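Início | Guias | Têxteis | Perguntas frequentes | Contacto

Perguntas frequentes - Mantas polares e roupa de malha: dobragem, superfície de apoio e arrumação

Texto: Aitana Ortuño. Revisão técnica: Rukhsana Virk
Atualizado em Oct 5, 2019
78 partilhas | 7 comentários

Esta página reúne as dúvidas recebidas pela Stendedico sobre a dobragem de roupa fora da lavandaria, em salas e quartos. As questões sobre lavagem industrial são tratadas noutra secção.

Posso usar uma manta polar como superfície para dobrar roupa?

Sim. O polar tem atrito suficiente para que uma peça de malha não deslize durante a dobra. A manta deve ficar esticada, sem pregas por baixo da peça, e de preferência sobre uma base firme. Num sofá, a base cede sob a pressão das mãos e as dobras saem menos definidas. Para camisolas e panos o resultado é aceitável; para camisas, não.

O polar larga pelo na roupa?

Uma manta nova larga fibra nas primeiras lavagens. Depois disso a transferência é reduzida, mas continua visível em tecidos escuros de pelo curto. Se a manta for de cor viva, faça um ensaio com um pano claro húmido: pressione durante um minuto e verifique se há passagem de cor. As mantas com desenhos estampados ensaiam-se também sobre o desenho.

Que bebidas posso ter perto da roupa?

Nenhuma aberta. Um sumo de laranja numa garrafa de plástico, com a tampa de rosca colocada, é tolerável se estiver de pé numa superfície rígida. Deitada sobre tecido, a garrafa depende só da vedação da tampa. O sumo contém açúcares e pigmentos que fixam com o calor, pelo que uma nódoa não detetada antes da secadora é difícil de remover. A recomendação da casa é retirar a garrafa da zona de trabalho antes de começar.
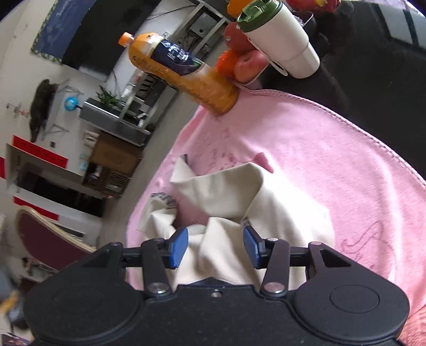
Por que ordem se dobram as peças?

Primeiro as maiores, depois as pequenas. As camisolas ocupam a base da pilha e os panos ficam por cima. A ordem inversa obriga a refazer a pilha quando aparece uma peça larga. O Radu Cârstea, que mantém o nosso procedimento interno, acrescenta uma exceção: as peças de malha grossa formam pilha própria, com um máximo de 7 unidades.

O que faço com um pano amarrotado?

Agarre-o por dois cantos adjacentes e sacuda uma vez. Se as pregas se mantiverem, estenda-o e alise do centro para as bordas com a palma da mão. Levantar o pano pelo meio serve para o deslocar, mas cria um bico de tecido no ponto de preensão. Verifique sempre o que está por baixo: saquetas e embalagens pequenas ficam facilmente presas entre as pregas e seguem para a gaveta.

Como se dobra uma camisola de manga comprida?

1. Estender a peça com a frente virada para baixo.
2. Abrir as mangas para os lados e alisar desde a costura da axila até ao punho.
3. Dobrar um terço do corpo para o centro, trazendo a manga sobre as costas.
4. Repetir do outro lado.
5. Dobrar em duas ou três partes, de baixo para cima, conforme a altura da gaveta.

Se a peça for maior do que a superfície disponível, dobre uma manga de cada vez. Não convém deixar a outra pendurada - o peso do punho puxa o ombro para fora do alinhamento. 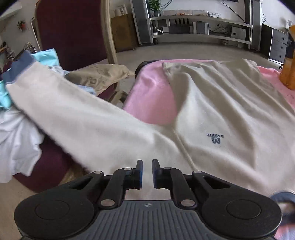 A estampagem fica para dentro ou para fora?

Depende do tipo. Uma estampagem pequena no peito pode ficar para fora, o que ajuda a identificar a peça na pilha. As de grande dimensão não devem ser vincadas; nesse caso, ajuste a largura da dobra ou enrole a peça. Não passe o ferro diretamente sobre a estampagem em nenhum dos casos.

Punhos de cor diferente exigem lavagem separada?

Só na primeira lavagem. Um punho azul numa camisola bege pode transferir cor se ficar húmido e em contacto com o corpo da peça. Seque-a com as mangas afastadas. Nas lavagens seguintes siga a etiqueta.

Posso pousar roupa dobrada numa cadeira estofada?

Por pouco tempo. O estofo bordeaux e outros tons escuros devem ser ensaiados como se indica acima para a manta. Encoste a pilha ao centro do assento, sem tocar no encosto. Para períodos mais longos use uma prateleira.

Qual a gramagem a partir da qual já não se recomenda pendurar?

Usamos 300 g/m² como limite interno. Acima desse valor, a malha deforma nos ombros e deve ser guardada dobrada. O valor vem dos ensaios que a Delia Lazăr fez em abril com cabides Wukwood e não substitui a indicação do fabricante da peça.

Onde encontro a tabela de dobras por tipo de gaveta?

Na secção Guias, com o título "Maltuvura - medidas de arrumação". A tabela indica a largura útil da gaveta e o número de dobras correspondente. As medidas são interiores, sem contar a espessura dos painéis.

2,595 visualizações | Comentar | Partilhar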